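Rules for a shared two-arm bench: what are yours?

padow_tharun wrote:
We finally got our gear assembly cell going at Garkard and I'm having a blast with it! Before more people join in, I want house rules on the wall. So far: speed limit for both arms while a hand is near the mat, e-stop within reach, cables checked before every run. Tear it apart please.
Tharun Acharya

ondieki9 wrote:
Love it. I'd put cables first on the list. Any loop near the wrist gets traced by hand through the full range, every time. 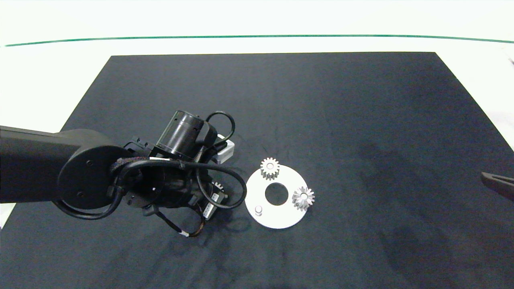
Who is allowed to reset the e-stop?
The person who pressed it, after looking over both arms.

cleto276 wrote:
Disagree on that one. If they've gone home, you're stuck. Our sheet names a shift lead as well, and it works great.

ondieki9 wrote:
Then write the handover down! We had almost 13 resets in November with no name next to them. Drove me nuts.

cleto276 wrote:
Fair, a log fixes that. I still want the lead on it.

padow_tharun wrote:
Going with presser or lead, signed either way. Cables move to the top. Draft 3 goes up tonight, and I'll post the text here so you can pick at it again!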